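Notes on Etero, part two: the search step
Posted in June by Wekesa Tanui
Print this post | E-mail this post

In the first part I wrote about the planner of Etero, which is my small project for moving a simulated arm through a furnished house. Several readers from Bekville asked me about the perception side, so today I will explain how the arm decides where to look when it does not know where the object is.

The camera sits at the wrist, behind the gripper. So to look somewhere, the arm must go there, and every look costs motion. My first version made a grid of poses and visited them in order. It was easy to write and very slow. 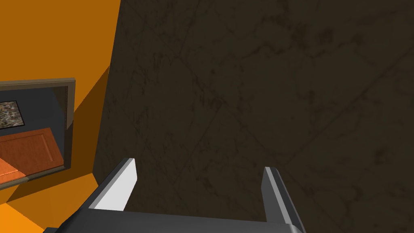

The second version keeps a map of what was already seen. After each view, the software marks the cells of the room that the camera covered, and it gives a score to every next pose by how many new cells it would add. I subtract the travel cost from this score. The weight between these two numbers took me many evenings to choose, and I am still not fully happy with it.

Plain surfaces are a difficulty. A big brown area with faint veins gives few features, and the matcher likes to connect one vein to another vein that is not the same. I now reject a match when the joint encoders do not agree with it.

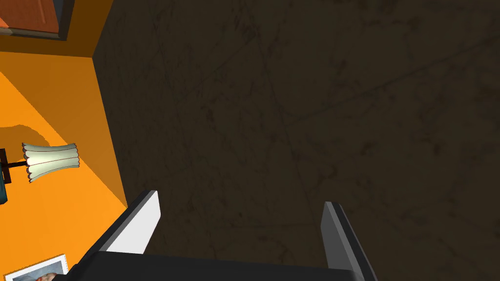 Why not trust the encoders only, if the simulator gives them without error? Because I add noise to them on purpose. My friend Lukumay has a real arm in Prumgate and he wants to run the same code there, and his joints have some play in them.

With the noise on, I ran 3,630 searches during the month. The arm stopped without an answer in 160 of them. I read the logs of 40 of these, and in nine the object was in the view but behind the gripper's own body. The mask for the gripper was too small, so those cells were counted as seen when they were not. I have made the mask bigger by a few pixels on every side.

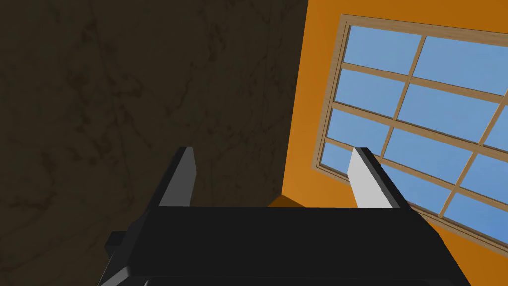
Changes in the kitchen

The kitchen needed its own settings. The appliances stand close together and the collision checker was refusing almost every pose near them. I replaced the single box around each appliance with several smaller convex pieces, so the wrist can come near an open door without the planner believing it is already inside.

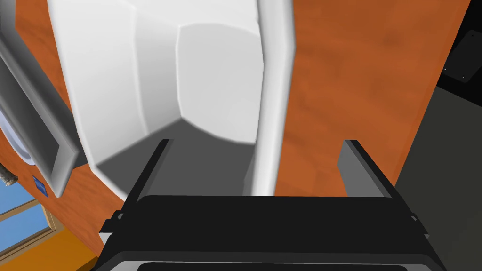

It made the checker slower, but the planner now finds a path on the first try more often, and the total time went down. I also changed the order of the checks: fingers first, then wrist, then the rest of the arm. Most collisions happen at the fingers when the space is narrow, so a bad pose is thrown away early.

The remaining problem is the score map when a door moves. The cells behind it should become unknown again, and at the moment they keep their old value. I have a branch where the door angle is part of the map, but it fails two of my tests and I want to understand why before I merge it. If you have done something similar, please write to me.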